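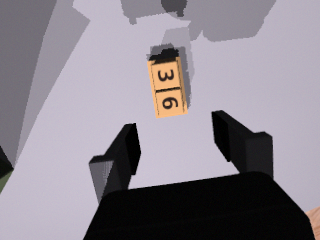 4. Who Sits Where, and Who Does the Arguing

By the time I got to this part of the project I had been to so many domino evenings that I'd started dreaming about them. Section 3 dealt with scoring and house rules. In what follows I turn to the seats: who picks which chair, whether they keep it all night, and what the choice does to the squabbling that makes these games such fun to sit in on. (If you only care about the rules disputes themselves, the long list is in the appendix, and it is very long.)

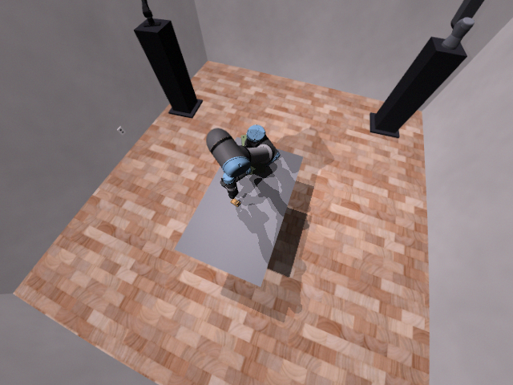 Elīna Tamošiūnaitė
Field notes and coding with Gintarė Lapiņa and Anselmo Cifuentes

4.1 Getting people to sit down

I went in expecting regulars to have "their" chairs, the way my aunt has her end of the couch and heaven help you if you take it. At the Treltska and Maritz clubs that was true from the first evening. People hung a jacket over the back of a chair, went off to get coffee, and came back twenty minutes later to find the seat waiting for them. At Lashari it was much looser, and I spent most of November trying to work out why! Anselmo's hunch was that Lashari stacks its chairs after each session, so there is no chair to get attached to in the first place. I liked that idea a lot, but Gintarė pointed out that Gollton stacks its chairs too and the Gollton players are the most stubborn sitters we met.

We coded 290 games across the four clubs. For each one we drew a quick seat map, wrote down who partnered with whom, and marked every time a player challenged a move, a score or somebody's memory of an earlier hand. That gave us 829 challenges, and a fair number of them were about the previous week. I counted a challenge only when another player answered it. Muttering didn't count, which hurt me a little, as some of the best material was muttered.

4.2 Square tables, long tables

Most of the partner games were played 2 against 2, with partners facing each other across the table. On a small square table everybody can reach the middle, everybody can see the line of tiles, and challenges come from all sides pretty evenly. I had guessed the loudest player would take over, and at Treltska that did happen for a while, until two of the quieter women started sitting next to him on purpose – one on each side – and talking across him.

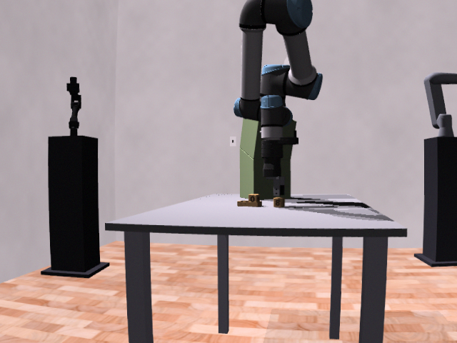 Reach turned out to matter more than I'd planned for. When a player couldn't comfortably get to the open end of the line, a neighbor placed the tile for them, and once a neighbor has placed your tile, that neighbor seems to feel entitled to an opinion about it. We saw this over and over at Maritz, where the tables are wide and the players like to spread their elbows. Imke Kettler had told me to expect something like it from her own work on family card games, and I owe her a coffee for that.

I should add that I'm talking about challenges that were friendly in tone. The two that weren't came from the same pair of brothers, at the same club, and I've left both in the totals.

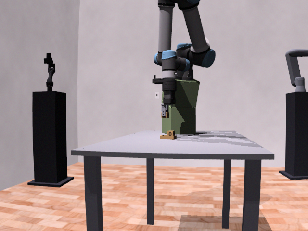 Long tables did something odd to the partner games. Players bunched up toward one end, leaving a stretch of bare tabletop past the last tile, and the person nearest that stretch tended to become the scorekeeper whether they wanted the job or not. It gets stronger when the far end is already taken up by something, because then there's no head-of-the-table seat to fight over. The long table in Figure 4 is the kind of layout I mean: with that green pedestal at the far end, I can't picture anyone squeezing a chair in, and I'd bet the game would slide toward the near side. At Gollton the far end had a piano against it, and the seat maps look just as lopsided as you'd think.

Figure 4. A long table with its far end taken up.

Kidus Gebremichael read an early draft and asked whether the bunching was about hearing, given the ages of some of our players. It's a good question and I can only half answer it. The Gollton room echoes badly, and people there did lean in. Lashari is quiet, though, and its players bunched up too whenever they got the long table. I didn't test anyone's hearing and didn't ask permission to, so I'm leaving it there and moving on to the tea breaks, which get their own section.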